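An Afternoon with the Robot Arm Class at Prillbridge

I had been promising my sister-in-law for the better part of a year that I would come and see what her son gets up to at Prillbridge after school, and when the open day came around on November 5, 2022, I ran out of excuses and drove over.

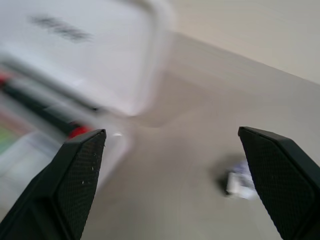
It took me longer than it should have, because the turn for the Konavport road is still badly signed, and by the time I found a parking spot the welcome speech was over and the good cookies were gone. No matter! A girl at the door handed me a paper map and told me the robotics room was up the stairs, past the pottery kiln, and that I should follow the noise.

The class is run by Latifa Filali, who taught high school physics before she came here and still has the voice for it. She has 30 students this year, split into two groups, and they meet twice a week starting in September. The first few weeks are all paper and cardboard. They build a hand out of string and drinking straws and try to lift things with it, and only after that do they get near a motor. My nephew complained about this bitterly at the dinner table last fall, I remember, and now he explains to visitors why it's the right way to do it.

The project for this term is called Berton, after a goat in a story one of the younger kids wrote (I was told the story, and it is long). Berton is supposed to tidy a desk. You leave your things lying around, and the arm picks them up one at a time and puts them in a tray. I thought that sounded simple until I sat down with the two students working on the gripping part. They explained that a thick box and a scrap of paper are completely different problems. For the box you worry about opening wide enough. For the paper you worry about coming down too high and closing on air, or coming down too low and pushing into the table. They had a notebook full of tries, with little drawings, and one page that just said "NO" in green ink.

What charmed me most was the camera that rides along by the gripper. You watch the screen and see the world the way Berton does, with the two fingers always there in front of you like the hood of a car. When the arm swings quickly everything past the fingers turns to streaks, and the students spend a good deal of time arguing over whether to slow it down or have it stop and look before each grab. Latifa let them argue. She told me she has an opinion and is keeping it to herself until December.

The parts cost $3,465 in all, most of it from a grant and the rest from a pancake breakfast that I am sorry to have missed. There's a friendly contest in the spring against the club at Berrada, 8 minutes to clear a desk, and the Prillbridge kids lost the last one and would like you to know that it was close.

I meant to stay 40 minutes and stayed until they were stacking the chairs. If you go next year, get there early for the cookies, wear a sweater (the upstairs is chilly!), and ask about the goat only if you have the time. Sign-up for the next class is at the front desk.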